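FOR IMMEDIATE RELEASE
20 December 2018

Wornulberg publishes its upkeep routine for the two-arm dish cell, and says what it doesn't fix

GRUSTATAU - Wornulberg, the repair and service shop for small robot cells, today put out the full upkeep routine for the two-arm kitchen cell it looks after at the Meireles test kitchen. The routine is free to read and free to copy. It covers mounting, cable checks, wrist and hand care, restart steps and the log sheet that goes with them. It does not promise that the cell will run without a person nearby, and Wornulberg would ask anyone who quotes from it to leave that part in.

The cell handles plates, bowls and cutlery at a counter and sink. It has two arms, each ending in a hand, and a control program called Serum. People have been saying for years that machines like this are nearly ready to be left alone. After 17 months of keeping one going, Wornulberg is not ready to say so. Most of the service calls in that time had nothing to do with clever software. They were about cables, screws, and a base that had crept a little out of place.

"We read a lot of announcements in this business, and hardly any of them mention a screwdriver," the company said. "A robot that can pick up a bowl is a nice thing to have. A robot that can pick up the same bowl in February, after a winter of knocks, takes somebody's afternoon every week. We think buyers should hear about the afternoon before they sign."

What is in the routine

The routine starts at the floor. Each arm sits on its own base in front of the counter, and the bases are set once and then checked against marks. Wornulberg found that cleaning the floor was enough to nudge an unmarked base. A small shift down there becomes a larger miss up at the hand, and the usual first response was to go hunting in the program for a fault that wasn't in it. The new rule is dull: look at the marks first, and write down that you looked.

Next come the cables. On this cell a cable runs down the outside of each arm from the wrist housing, and it has to follow every bend the arm makes. Too tight and it pulls at the connector when the arm stretches. Too loose and it can catch on a cabinet handle or the lip of the sink. The routine asks for the arm to be moved by hand through its full reach with the power off, while a second person watches the loop. Wornulberg tried clips, sleeves and tape. None of them removed the need to watch.
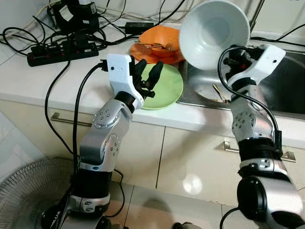

Reading time: 5 minutes

With a bowl held up over the sink on one side and the other hand open by a plate, the cell is in the kind of position the routine cares about most. Both arms are reaching away from their bases, and any slack or strain in the wrist cables shows up better in a reach than it does at rest. Wornulberg recommends stopping the program at such a point, cutting the drive power only when the arms are properly held, and checking the cable bend at the elbow before anything else is touched.

The wrist housings get their own page. They are light, they are easy to replace, and they loosen. Under the old schedule they were checked whenever a hand began to wobble, which is to say too late. They are now checked after every 50 hours of running. Fasteners that turn at all are taken out, cleaned and put back, and the page says plainly that a quick extra twist does not count. If a housing shows a crack, it is swapped and the hand is set up again from the start. The step takes almost 20 minutes, and the company has found no honest way to shorten it.

The hands are the part visitors ask about and the part that gives the most trouble. Thin fingers are good at getting around the rim of a bowl. They are also good at getting bent. The routine calls for each finger to be opened and closed alone, then all together, first with nothing in the hand and then with a bowl. A finger that lags is marked on the log sheet even when the grip still works. Wornulberg's experience is that a lagging finger does not get better, whatever the morning's results seem to say.

Power and water

The longest argument in writing the routine was over power. A kitchen counter has a sink in it, and a robot cell brings power strips, adapters and a good deal of cable. Wornulberg's position is that the power gear belongs up off the work surface and well back from the tap, and that a counter which doesn't allow for that should be changed before the cell goes live. The routine allows practice with dry dishes and the tap shut off while that work is being planned. It does not allow wet work under the same conditions, and no supervisor can sign that rule away.

The company knows this will annoy some people. Moving a power strip is not interesting, and it often means calling in an electrician and losing a day. Several cells Wornulberg has been asked to quote on were sold as fitting into "any kitchen." The company has yet to see a kitchen where that was true without some change to the outlets, the floor or the place where people normally stand.

Restarting after a stop

Serum can bring the arms back to their rest position by itself. The routine tells staff not to let it do so after an unplanned stop. If a hand is holding something, the item is taken out by a person first, with the drives off. Then the counter is cleared, the marks on the floor are checked, and the arms are sent home one at a time at low speed. Only after both are home is the dish program loaded again.

This is slower than pressing the restart button, and staff have said so. Wornulberg tried it the other way. The automatic return assumes the arms are where the program believes they are, and the most common reason for an unplanned stop is that one of them isn't.

What Wornulberg is not claiming

The routine has been used on one cell, in one kitchen, with one set of dishes. The company has no figures to show that it would cut repairs elsewhere, and it has not tested it with heavy pans, sharp knives or glassware. It can't say how long the hands will last. It doesn't know whether the 50-hour check is the right interval or just one that has worked so far, and it would rather see another shop prove it wrong than have the number copied for years.

Nor does the company think the routine makes the cell a bargain. A person can clear a counter without having floor marks checked. Meireles runs the cell to learn how it behaves, and as a place to learn it has been useful. Anyone hoping to save on dishwashing should add up the service hours first and be strict about it - including the hours spent standing around waiting for a part.

"If a seller tells you the cell needs no regular care, ask to see the log," the company said. "If there isn't a log, you have your answer. Ours has coffee on it and some of the entries are embarrassing, but it's there."

How to get it

The upkeep routine, the blank log sheet and the restart card can be had on request from the Wornulberg service desk in Grustatau. The restart card is meant to be printed and fixed to the wall at eye level, on the dry side of the counter. Shops that use the routine are asked to send back their own notes, above all the bad ones. A revised copy is planned for February, with changes to the finger checks and a clearer drawing of the cable loop.

Wornulberg will show the upkeep steps at the Meireles test kitchen by appointment. The visit covers the checks described above with the drives off, followed by a short run with dry dishes. Visitors should wear closed shoes and leave bags outside the marked floor area. There will be no full dishwashing run.

About Wornulberg

Wornulberg sets up, services and repairs small robot cells for test kitchens, workshops and teaching rooms. It does not build or sell robots. The company is based in Grustatau.

Press contact: Wornulberg service desk, Grustatau

- end -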